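Effect of automated cutlery sorting on canteen staff hours

Posted by Nhung Diệp, 26/05/2018

Our canteen at Nanberg serves up to 800 meals a day. Management proposes to have two robot arms sort forks, knives and spoons into trays, a task now shared by the dishroom staff. What should employees request in writing before a trial begins?

Hedvig Tangen

Request a statement on hours first. At Trirkine the sorting shift was removed from the roster, and the staff concerned were moved to serving - a change that required new start times and a revised pay grade.
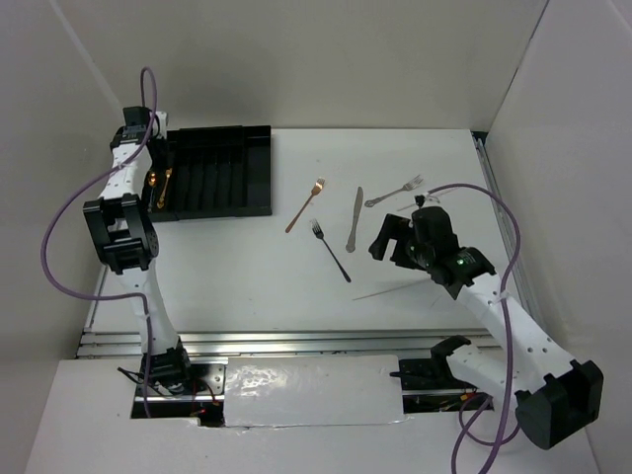 Employees should also ask who is to clear a stoppage, and whether that duty will be added to the job description. Ours was added in November, after two months of informal practice.

Wai-kit Lai

Agree with Hedvig. Get the training hours paid too.

Quyên Lã

Please consult your staff handbook. Ours at Võ covers new equipment under "changes to duties".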